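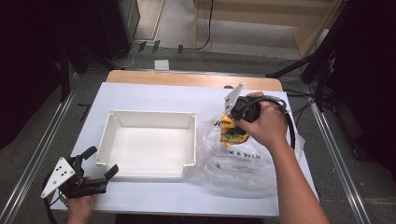 Leire Cifuentes says she doesn't believe in talent, and that she has stopped arguing with people who do. Her new drawing manual, Thirty Mornings, came out from Ekis in July. It runs to 386 pages and promises that anyone who can hold a pen will be drawing street corners with confidence after 30 days.

I told her I had doubts. I've bought a lot of books that made that kind of promise, and I still can't draw a parked car.

"Did you do the exercises?" she asked.

Some of them, I said.

"Well, there you are."

That answer would be more convincing if it didn't fit every book ever sold. When I pushed her on it, she gave a little ground. The 30 days, she said, came from a conversation with her editor, Sun-ja Song. "I wanted to call it A Year of Mornings. Sun-ja said people would put it back on the shelf. She was right about that, I suppose. But a year is closer to the truth."

So the title is a sales pitch?

"The title is a title. Read the first chapter. I say there that most people will go slower."

I did read it, and she does say so, on the last page of the chapter and in one sentence. The back cover says something rather different.

The method itself is simple enough. You sit down outdoors, you draw in ink with no pencil underneath, and you stop when the timer goes. Cifuentes taught it for years in Fernosmont, at a Friday class that met by the old bus station. She says almost 300 people came through it.

How many of them still draw?

"I don't know," she said. "I hear from the ones who do. The others don't write to tell me they gave up."

I liked her for that.
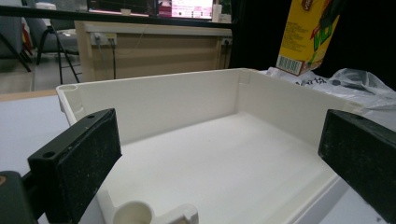
Cream-white molded tray, from just above the front rim.

Two former students talked to me by phone. Hui-mei Shek still goes out with a pen most weekends and calls the class the best money she ever spent. Kavitha Krishnan lasted four weeks. "I got faster," she told me. "I don't think I got better. My buildings still lean, they just lean sooner."

I read that to Cifuentes, who laughed and then looked a bit annoyed.

"Leaning buildings are fine," she said. "Everyone's buildings lean. What I'd ask her is whether she was looking at them."

She is less patient about supplies. The book recommends one pen and one sketchbook, and the sketchbook is made by Luvov -- which also sponsored her spring workshops. I asked if the two things were connected.

"I used their paper before they ever paid me."

Would she say so in the book?

"It's in the acknowledgments."

It is, in small type. A second edition is planned, and she says she may move it up front. I'll look for it when it comes out.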